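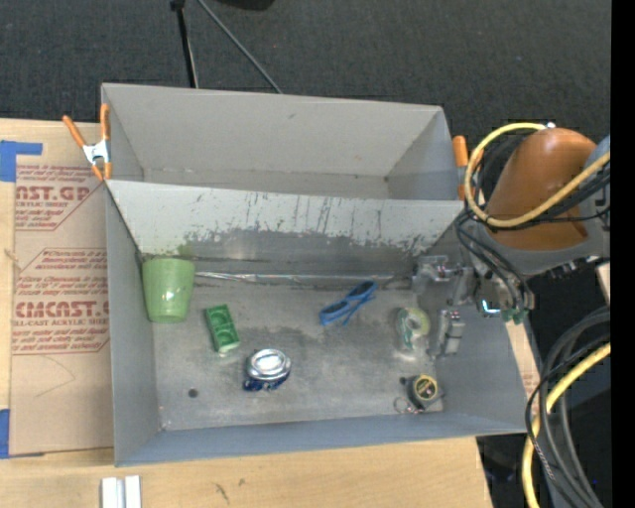 Ticket 722 – sort bin, divider finish failing
Site: Nindport, returns bench
Opened 8/28/21 by Gearóid Ó Súilleabháin
Priority: low

Complaint is gray flecks on returned small goods. Bin is the two-compartment Plasis unit, in service since January. Wear is concentrated on the sloping divider: scratched paint, lower border chipped back to darker bare metal. There is also a faint green smear low on the left, just above the cup. Floor is stained and scuffed.

Log
1. Wiped divider with Prundier cleaner. Flecks still came off on the cloth.
2. Sanded a test patch at 600 grit, edge held for one shift – then lifted again.
3. Asked Thongsuk for a replacement divider. Part is stocked, lead time 48 hours.

Workaround: line the front compartment with felt, keep sunglasses and anything with a lens in a pouch.

Status: waiting on part. Do not repaint in place.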